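Materials Handling, Unit 4: Hoppers and Bins
Instructor: Ivone Brito

Powders do not flow like water. They pile up, stick and form arches over an outlet. The steepest pile a dry powder can hold is its angle of repose. For the Sengar sand used in class, take 31 degrees.

Walls need to be steeper than that – often much steeper for fine or damp material. A flat floor always leaves some behind.

Two flow patterns to know:
Mass flow: everything moves at once, first in, first out.
Funnel flow: only the center moves, and old material stays at the walls.

Read the Ornley silo case, pages 18 to 31, before lab. Problem 2 uses a fill of 3,774 kg. Show your units.

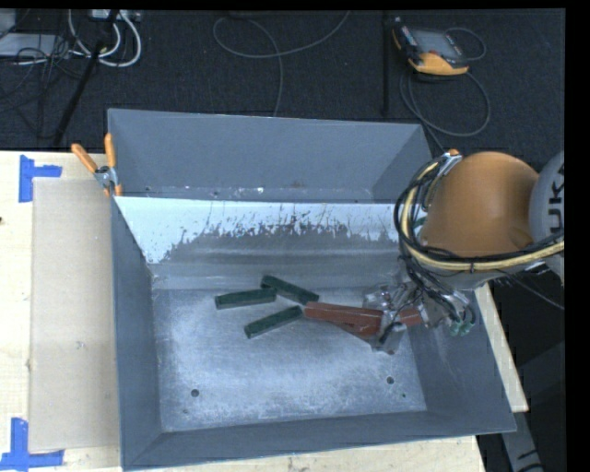

Fig. 4. Sheet-metal bin with sloped walls and a flat floor, white residue heaviest at the center.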